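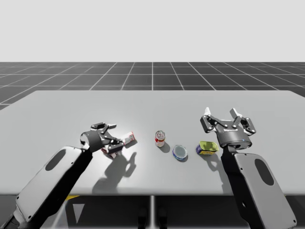 Two arms over a broad gray tabletop. Computer rendering.

The Return of the Large Table

When the Cammont Public Library opened its main building, the reading room held 41 tables, each long enough for eight readers. By the time planning began for the present renovation, six remained. The others had been sold, cut down, or moved to storage at the former Banham Street branch, where they supported boxes of bound newspapers for the better part of two decades.

The library's decision to bring large tables back to the center of the building reflects a change under way in many public institutions. For years, the preferred furniture for study was the single desk with raised sides. It offered privacy, and it suited the heavy desktop computers of its day. Designers also liked it for its predictability: one desk, one reader, one outlet. The floor plan could be drawn almost entirely from a catalog.

Patterns of use have since moved on. Patrons at Cammont arrive with maps, sewing patterns, tax papers, and school projects mounted on boards. They come in pairs and in family groups. Staff at the reference desk began to notice that the six surviving tables filled within minutes of opening, while rows of single desks stood open until the middle of the afternoon.

"A small desk tells you what size your work is allowed to be," said Jihad Moussa, who directs the renovation for the library. "People were spreading genealogy charts on the carpet. We had the space, and we had divided it badly."

The Size of a Surface

The study that preceded the renovation considered the question of size in some detail. A table that is too narrow forces readers on opposite sides to negotiate for the middle. One that is too wide leaves a strip along the center that cannot be reached from a chair, and that strip soon collects pencils, scrap paper, and abandoned coffee lids. The old reading room tables had been built four feet across. The study recommended keeping that width and varying the length.

Height proved more difficult. The original tables were made for adults in upright wooden chairs, and their deep aprons made them unsuitable for patrons using wheelchairs. Simply raising the legs would have left the tops too high for everyone else. The workshop engaged for the project, Boutros Joinery, instead removed the aprons from the stored tables and strengthened the tops from beneath with flat steel bars. The work on each table took close to a week. A number of the tops had warped in storage and were set aside for shelving.

The new tables, which will stand beside the restored ones, can be adjusted in height by a hand crank. Electric models were tested and declined on grounds of cost and noise.

Color and Glare

Much of the discussion during public review concerned color. The restored tables are dark oak, and a number of longtime patrons asked that the new ones match. The library's lighting consultant advised otherwise. A dark top under bright lamps produces a sharp contrast with white paper, and readers who spend several hours at a sitting often report tired eyes. A glossy top of any color reflects the fixtures overhead.

Sample panels in five finishes were placed in the lobby for the month of November, and visitors were invited to mark a preference. Of the 201 cards returned, 100 favored a matte light gray. Oak veneer came second. The remaining finishes, among them a deep green that the architects had admired, drew little support. Several cards carried longer remarks, including a full page on the merits of linoleum.

The library has adopted gray for the new tables on the ground floor and will keep the upstairs reading room in oak.

Sharing the Room

A large table asks something of the people who sit at it. Conversation carries. Belongings drift. The earlier move toward single desks was in part a response to complaints of this kind, and the library expects some of them to return. Its new seating plan provides 141 places at shared tables and retains a quiet room of single desks on the north side, behind a glass door.

Other libraries in the region have taken note. The Lendine branch, which serves a largely rural district, has replaced two rows of desks with a single table near its front windows. On Wednesday evenings it is given over to a mending group, and on other days it is used without reservation. Branch staff report that the chairs closest to the windows fill first in every season except high summer.

At Cammont, the first of the restored tables was returned to the upstairs reading room this spring. Its top still bears initials, ink rings, and one long scratch running nearly the full length of the board. Boutros Joinery offered to sand these out. The library asked that the surface be cleaned and waxed, and that the marks be left — the scratch included.

The ground floor will remain closed while the new flooring is laid. Patrons may use the side entrance during this period, and holds can be collected at the temporary desk beside the stairs.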